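Progress report to the funding partner
Household Storage and Handling Trial, stage two
Prepared by the Mellura project office
Oct 19, 2021

1. Purpose of this report

This report covers work completed under the second instalment of the grant. It sets out the state of the basket and container trial, spending against the approved lines, and the items carried forward to the next stage. It follows the format agreed with Coelho at the start of the grant.

2. Background

The trial compares ways of keeping fresh vegetables on a table or bench between purchase and use. Stage one was a desk review. Stage two is practical and deals with lidded woven baskets, open trays and rigid plastic tubs. The criteria are unchanged: ease of loading, ease of removal, behaviour of the lid, condition of the lining, and time needed to clean the container after use.

3. Work completed in the period

3.1 Containers. The order placed with Bemico was delivered in full. It comprised 16 containers across the three types. Each was labelled underneath, weighed empty and entered in the register. Two trays arrived with split rims and were replaced by the supplier at no charge.

3.2 Linings. Baskets were fitted with removable fabric linings in place of the paper sheets proposed in the application. Paper tore at the corners of the angular baskets and shed fragments onto the contents. The change was notified to Coelho before any money was committed. Fabric linings are washed at 40 degrees and line-dried. Colour has no bearing on the results, but a bright lining makes a pale vegetable easier to find and this will be noted in the handling guide.

3.3 Loading sessions. Over 80 loading and unloading sessions have been logged. A session consists of placing a set list of vegetables in the container, closing it, reopening it and removing the contents in the reverse order. Smooth items such as eggplant, zucchini and capsicum were used alongside items with an uneven skin, chiefly bitter melon. The uneven items are included as they tend to catch on fabric and lift the lining away from the wall of the basket.

3.4 Bench layout. The position of the basket relative to the waiting items was standardised partway through the period. The basket now goes left of centre with its lid opening to the rear, and items not yet loaded are placed in front. Under the earlier layout the lid opened towards the operator and had to be held. Sessions logged before the change have been kept and flagged in the register so that they can be analysed separately.

4. Interim observations

4.1 Lids. Hinged lids that stand open without support reduce handling. Lids that fall forward account for most of the interrupted sessions. The angle at which a woven lid will rest varies between baskets of the same pattern, and a tolerance will need to be written into any purchasing specification.

4.2 Cord fasteners. These are satisfactory when closed. When open, a long cord hangs down the front of the basket and can lie on the tablecloth, where it is easily trapped under the next item. A shorter cord is being considered.

4.3 Linings. Creasing is common and in most sessions has no effect. Where a fold forms near the rim, long vegetables tend to rest on it and roll. Four tack stitches at the base appear to correct this - a proper comparison is still to be made.

4.4 Tubs. Plastic tubs are the quickest to clean and the least liked for use on a dining table. No change to this finding is expected.

5. Expenditure

Spending is within the approved total. The containers line is fully spent. The linings line is underspent by $110, as offcuts from the first batch were sufficient for the replacement set. Approval is sought to move this amount to the produce line, where prices for bitter melon rose during October. No other variation is requested.

6. Risks and issues

Supply of the elongated basket pattern is the main risk. Teneck has advised that the pattern may be withdrawn and has offered a round basket of similar capacity. A round basket would not be comparable with the sessions already logged, and the project office would prefer to buy spares of the present pattern now. A quotation has been requested.

Seasonal produce is a lesser issue. If white eggplant is unavailable, the purple type will be substituted at matching length and the substitution recorded.

7. Work planned for the next period

Remaining sessions with the elongated baskets will be completed first, followed by the tacked lining comparison and the cord length check. The draft handling guide will be sent to Coelho for comment together with the register in spreadsheet form. Cleaning times for all container types will be reported in the same package.

8. Basket and produce on the bench
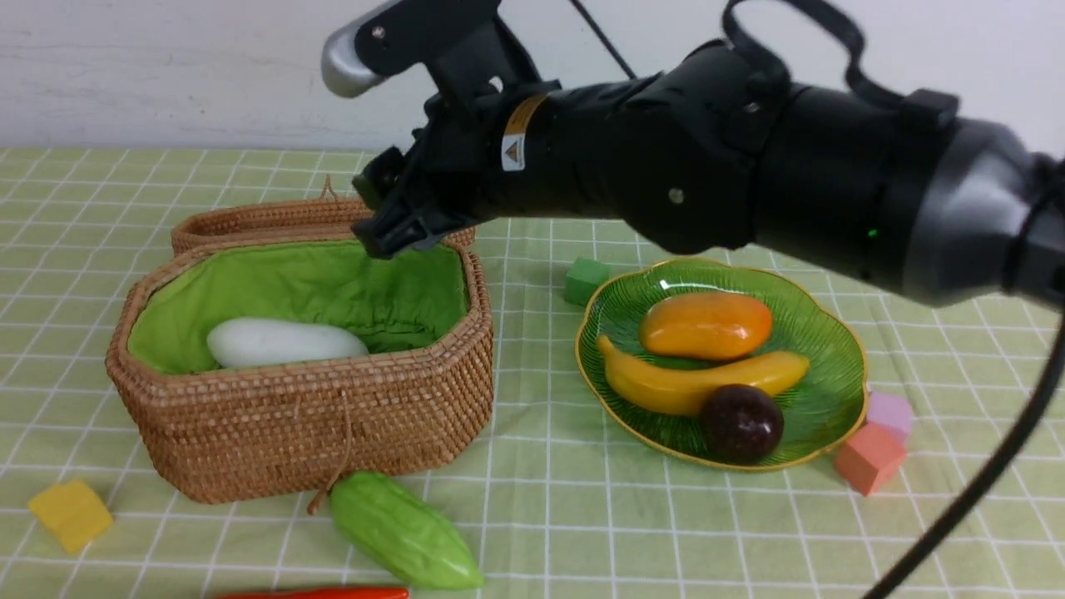 9. Decisions requested

Coelho is asked to approve the transfer described in section 5 and to confirm that spare baskets may be purchased from the contingency line.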